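Platenden textile mill open day, quick notes

Got back an hour ago, typing this up before I forget the lot. Sorry for the state of it.

Getting there

Train to Sonditz, then the shuttle. Shuttle was late. Driver let us off at the wrong gate so we walked the length of the dye house wall to find the entrance. Parking looked full by 9, so if you're driving next September go early or don't bother. Entry was 5 dollars, cash only, no sign saying so until you're at the desk.

The tour

Groups went in every half hour. Ours was led by Ivars Grīnberga, ex knitting floor, talks fast, knows everything. Hard to hear him over the machines, stand near the front. Ear plugs handed out at the door, take two pairs, mine fell out on the stairs.

Knitting hall first. Big circular machines, 4 running, the rest stopped so people could get close. The fabric comes off the bottom as a tube and gets slit open later, which I never knew. Ivars said the site has 170 people on the books now, down a lot from when he started. He didn't seem to want to talk about that much so we moved on.

Then brushing and shearing. This is where plain knit turns into fleece. Wire rollers pull the loops up, then a blade trims it level. Lint everywhere, even with the extraction going. My black coat is ruined, wear something pale. A woman in our group asked why cheap throws go flat after a few washes and got a proper answer: the heat. Low dryer or no dryer. Guilty.

Printing was the best bit. Socorro Agudelo does the pattern work there and had her sample books out on a long table, you could leaf through them. Years of them. Lots of plants. She said brown and gray-blue on cream keeps selling and she is a bit sick of it, but orders are orders. Trickiest part is getting the thin lines to stay sharp once the pile is raised, the fibers lean and the edges go soft. Stems are the worst for it aparently.

I've got a fern one at home and never gave the stems a thought before today.

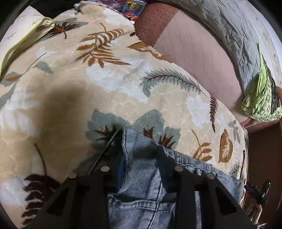

Mill shop

Long line, moved ok. Seconds in the bins at the back, full price stuff up front. Check the hems on the seconds, I put two back. Ended up with a plain gray throw and a bag of offcuts for Kalliopi, who wants them for quilt backing. Card machine was down for a while so again, bring cash.

Food

Rukach bakery had a stall in the yard. Cheese pastry good, coffee not. Only a few benches and they were all taken, ate standing up by the bike racks.

Would I go again

Yes, but I'd skip the film in the visitor room, it's twenty minutes and teh sound was awful. Whole visit took me just under three hours with the shop. Last shuttle back leaves at 5, and it does leave at 5, we saw a couple running for it.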